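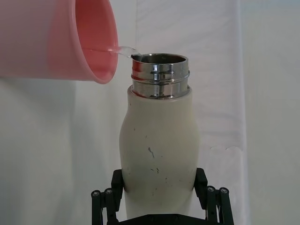

Nighat Ansari and Lindalva Lins
Household Water Study, Clengate
Received 4 Mar 2019

3. Filling narrow-necked bottles at home

3.1 Why pouring was studied separately

Most of the drinking bottles in our households were filled straight from the tap. A smaller group were filled from something else: a cup, a jug or a pan of boiled water left to cool. We had meant to treat these as one case. After the first week of diaries it was plain that the cup fillers spilled more, topped up more often and were less likely to fill the bottle to the shoulder, so the cup was given its own section.

The study took in 48 households in Clengate and the neighbouring estate at Lawal. Each kept a water diary for 5 weeks, ending in May, and each was visited once. During the visit one adult was asked to fill their usual bottle in their usual way, using the vessel they would normally reach for. No instruction was given on speed, height or which hand to use.

3.2 The vessels

The bottles fell into two kinds. The first were single-walled plastic bottles with wide mouths, which gave little trouble. The second were insulated bottles with a steel neck, threaded on the outside for the cap. Their mouths are narrower than the body, and the inside is dark, so the water level is hard to judge from above. People filling these bottles tended to stop early and look in, or to go on until the water showed at the rim.

Cups varied a good deal more. We recorded the shape of the lip, whether it was thick or thin, and whether the cup had a spout or handle. Plain plastic tumblers without a spout were the commonest. A thick, rounded lip lets water cling to the underside when the cup is tipped slowly, and the dribble then runs back down the outside wall. Tipping further at the start throws the water clear of the lip, but the stream then has to be aimed.

Wear was noted but not scored. Coated bottles in daily use pick up dark marks on the body, and several people said they would not replace a bottle for that reason. The thread was a different matter. A cap that had begun to stick or leak was the reason most often given for buying a new one.

Figure 2 gives an instance of the pairing dealt with in the rest of this section: a plain tumbler and a bottle with a bare steel neck, both standing on a flat surface. 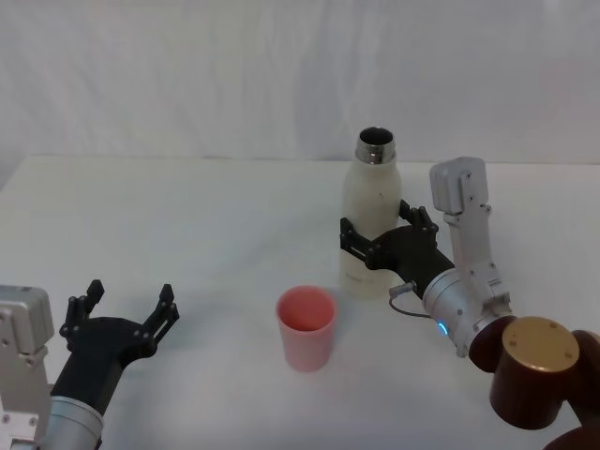 Figure 2. Pink tumbler and cream-white bottle, cap off.

Lindalva Lins has objected, in comments on an earlier draft, that the pairing matters less than the height of the surface. On a low table the pourer looks down into the neck and can see where the stream lands — at a kitchen worktop a shorter person sees only the side of it. We accept the point. Worktop height was measured in every home but the pourer's eye height was not, and the two cannot be separated in our results.

3.3 Measuring spillage

Spilled water was taken up with a weighed cloth, and the cloth was weighed again on a Trakness kitchen scale. Water left on the outside of the cup was wiped off with the same cloth. Water on hands and sleeves was lost to us, so the figures are on the low side.

In all, 84 pours were weighed. Some households made more than one, where the cup held less than the bottle and had to be refilled. Second pours were treated as separate events. They spilled more than first pours in most homes, chiefly near the end, when the bottle was nearly full and the pourer had not slowed down.

Funnels are left out of the comparison. Only a few homes owned one, and it was usually kept for oil.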